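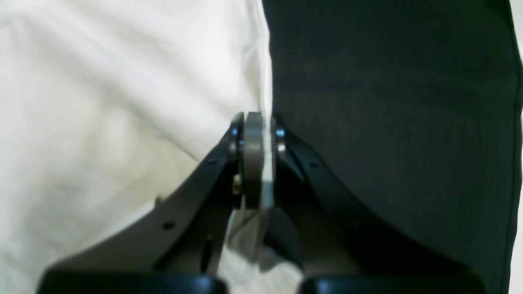
Folding cell, Dundoline garment room, Drudodthorpe. Workplace check carried out by Laine Petrauskas with Oda Strand from the morning shift, 2026-07-31. The check covers the two-arm cell and the jobs either side of it, and it asks how the work has changed for the seven people on the rota as well as whether the guarding is sound. Several of them said they find it hard to judge where the grippers are when they lean in to straighten a garment. Black fingers are easy to follow over a white shirt and much harder over the dark cloth, so item 4 has been marked down.

Each item is marked OK, ACTION or NOT CHECKED, with comments underneath.

1. Emergency stop within reach of the loading position
OK
Pressed from standing and from the stool. Oda is left-handed and had no trouble with it.

2. Arms stay still while a garment is being laid
OK
Tested on 15 loads. The button has to be held until both hands are back behind the line. People on the late shift would like a lighter button, passed to Naller.

3. Finger pinch points
ACTION
The gap at the finger pivots will take a cuff, a lanyard or a loose thread. Lanyards to come off before loading. The notice saying so is on the wrong wall, behind the coats.

4. Grippers easy to see against the work
ACTION
Try a pale strip along the outer edge of each finger. Naller to confirm the tape won't shed on to whites before anyone sticks it on.

5. Table cloth flat and secured
ACTION
The cloth creeps towards the loader during the shift and people tug it straight by hand. Tugging is only allowed with the arms stopped. Lundgren have quoted for edge clips.

6. Cables clear of walkways
OK
Walkway on the loading side walked twice. Cables on the floor beyond the table are out of the way of staff but need tidying before the cleaners' new route starts.

7. Hand tools put away between loads
ACTION
Scissors are needed for thread ends, and there is no proper place for them. Fit a holder on the loader's side.

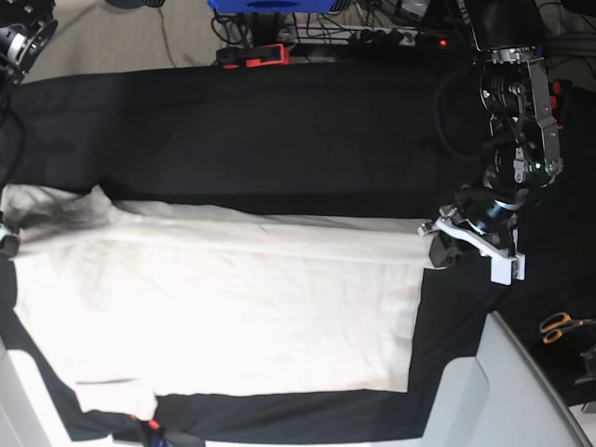 8. Posture and reach
OK, with a comment
Folding by hand meant turning from the waist all day. Loading the cell is mostly a forward reach, and sore backs are mentioned less than they were. Sore shoulders are mentioned more - large shirts are the worst, as the far sleeve has to be laid at full stretch. Raising the standing platform may help the shorter loaders. To be tried first with Oda.

9. Pace of work
ACTION
The cell sets the pace now. It has folded 2,577 garments since it went live in November, and nearly 19 in every hundred needed a second go by hand. Those second goes land on the loader, who is also expected to have the next garment ready. Agreed that the loader may pause the cell without asking the shift lead. Pauses are not to be used in anyone's appraisal.

10. Job rotation
ACTION
The written rota says a change every two hours. In practice the same two people load all morning because they are quickest at it. Both say they are bored. The hand-folding table is still where most people would choose to be, partly for the company.

11. Training
OK, with a comment
All seven have signed for loading. Only Oda and one other have been shown how to free a caught garment, so on some late shifts the cell stands idle until morning. Two more to be trained.

12. Noise and talking
OK
Normal speech can be heard across the table. Staff asked for the radio back and I have no objection.

13. Lighting over the loading position
NOT CHECKED
Tube out on the day. Laine to come back with the meter once it has been replaced.

Items 3 and 7 to be closed by the site before the next visit. Item 4 is with Naller, item 5 with Lundgren. Comments from the late shift can go in the book by the kettle or straight to Oda.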